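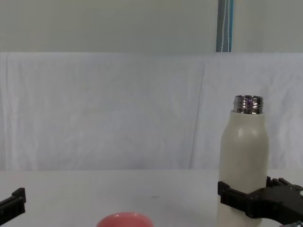
No. 27

February 6, 2019

I've had the cream bottle for two years and it still gets used every day. The outside has picked up some marks and smudges. Most of them wipe off with baking soda on a damp cloth.

The neck takes longer. Tea collects in the threads, so I leave the cap off and go along the ridges with an old toothbrush. Hanne Laaksonen uses a cotton swab for hers.
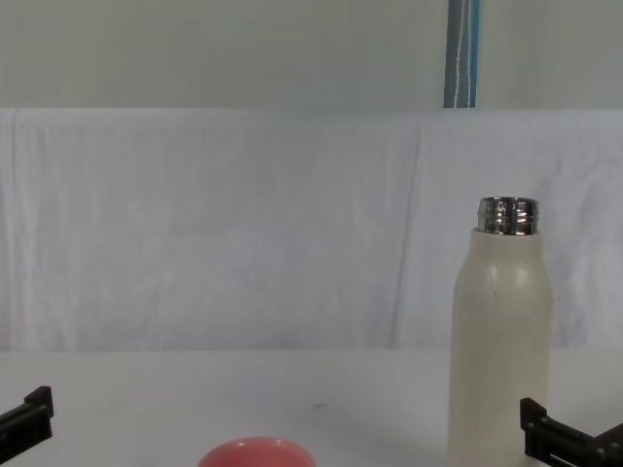 Cream bottle, cap off, with something pink in front.

I let it air overnight before the cap goes back on. Next week I'll do the lunch boxes.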